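Início | Quem somos | Software | Documentação | Contactos

Quem somos

A Pivirel desenvolve software de controlo, perceção e planeamento para manipuladores robóticos que trabalham sobre equipamento eletrónico: placas-mãe, módulos de memória, processadores, conectores. Não fabricamos braços nem garras. Fornecemos a camada entre o controlador do fabricante e a descrição da tarefa, e as ferramentas para a configurar, registar e depurar.

A empresa tem instalações em Corkville, onde está o laboratório, e em Salem, onde trabalha a equipa de ferramentas. O núcleo de planeamento chama-se Dristthorpe, nome que vem do repositório original e que ficou.

Âmbito técnico

O trabalho concentra-se na zona final da aproximação, em que a câmara de punho tem a garra dentro do campo de visão e o alvo fica parcialmente tapado pelos próprios dedos. Nessa zona, a pose estimada a partir de uma vista global deixa de ser suficiente e o controlo passa a depender da imagem local e do modelo cinemático da garra.
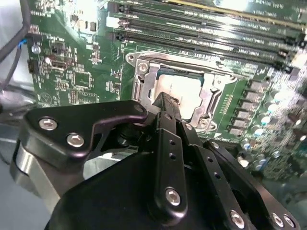
A estimativa de pose usa contornos rígidos do suporte do processador e pontos de fixação da placa. As superfícies metálicas refletoras são tratadas à parte: os píxeis saturados são mascarados antes da extração de características e não entram no cálculo do resíduo. Quando a fração mascarada ultrapassa o limite configurado, o planeador suspende a descida e pede uma segunda vista com outra inclinação do punho.

A máscara da garra é gerada por projeção do modelo CAD com os ângulos de junta lidos no mesmo ciclo. Um desfasamento entre a leitura das juntas e a imagem aparece como uma orla residual nos dedos; o módulo de diagnóstico mede essa orla e regista-a em cada execução.

Componentes

Perceção. Calibração mão-olho, máscara da garra, deteção de suportes, ranhuras e parafusos, estimativa de pose com covariância.

Planeamento (Dristthorpe). Trajetórias com restrições de orientação no interior de caixas metálicas, com verificação de colisão contra paredes, cabos e módulos instalados. Os cabos são modelados como volumes de exclusão, sem simulação de deformação.

Controlo. Impedância cartesiana com limites de força por eixo e transição supervisionada entre movimento livre e contacto.

Ferramentas. Gravação sincronizada, reprodução ciclo a ciclo, comparação entre versões. A regressão corre sobre 1,975 sequências gravadas, 532 das quais com contacto. 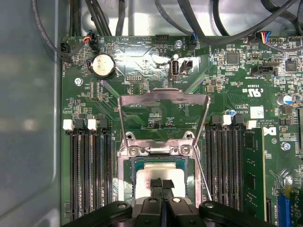

Texto: Tahsin Biswas, perceção e calibração
Revisão técnica: Ayman Bennani
Novembro de 2023

A leitura de texto serigrafado foi acrescentada à perceção em janeiro. Etiquetas como "HDD TEMP" ou "INT USB2" servem de referência secundária: confirmam a orientação da placa quando a geometria do suporte, quase simétrica, admite mais do que uma solução. O texto nunca é usado sozinho para localizar um componente. Se a leitura contradiz a geometria, a hipótese é rejeitada e a execução para antes da fase de contacto.

A ocupação das ranhuras de memória é avaliada individualmente. Uma ranhura vazia e uma ranhura com módulo têm alturas livres diferentes, e o planeador precisa dessa distinção para definir o corredor de aproximação.

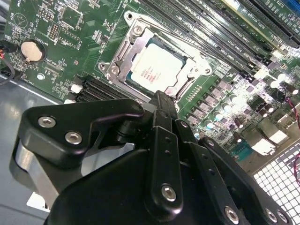 Cada versão do software passa por 3 etapas: reprodução das sequências gravadas, simulação com ruído de calibração injetado e ensaio em bancada. A lista de ensaio tem 157 casos. Um caso só é dado como fechado com o registo completo anexado, incluindo juntas, forças, imagens e parâmetros ativos. Registos incompletos obrigam a repetir o ensaio.

Organização

Ayman Bennani dirige o planeamento e o controlo. Tahsin Biswas é responsável pela perceção e mantém o procedimento de calibração. As alterações às interfaces públicas exigem a aprovação de ambos e são publicadas com notas de migração.

Integração

O software corre em Linux com núcleo de tempo real. A interface com o robô é feita por um adaptador por controlador; o código dos adaptadores é entregue ao cliente. Para uma avaliação inicial pedimos o modelo cinemático da garra, os parâmetros intrínsecos da câmara e uma gravação curta da tarefa executada em teleoperação. Os pedidos são recebidos pelo formulário da página Contactos.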